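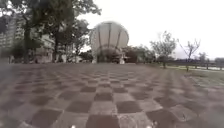

Figure 6. Forward view at the start of an outdoor run. The two white front parts of the body show at the bottom edge; the dome is to the right of centre.

4.3 Recording outdoor driving examples

Read section 4.2 before the first run. The Sareo recorder must be mounted and paired.

1. Place the robot on level paving with at least 20 metres of clear ground ahead.
2. Check the forward view on the handset. Both front parts of the body should be visible. If only one is, re-seat the mount.
3. Enter the operator's name and a site name.
4. Press REC and wait for the tone.
5. Drive to the chosen landmark at walking pace. Keep the stick steady on straight stretches.
6. Press REC again to close the run.

Note: Regular paving gives the tracker many near-identical corners. Choose a route with trees or buildings in view.

Caution: Do not record within reach of moving traffic. Stop the robot before stepping in front of it.

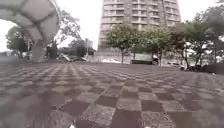 Figure 7. Blurred grey object at upper left, with the tower and tree line still visible. Mark images like this one PARTIAL.

7. Open the run in Review and mark any blurred or blocked images PARTIAL. Do not delete them.
8. Upload the run once the battery is above 70 per cent. A site set is complete at 300 runs.

Questions on marking: Svenja Ackermann, Sareo support.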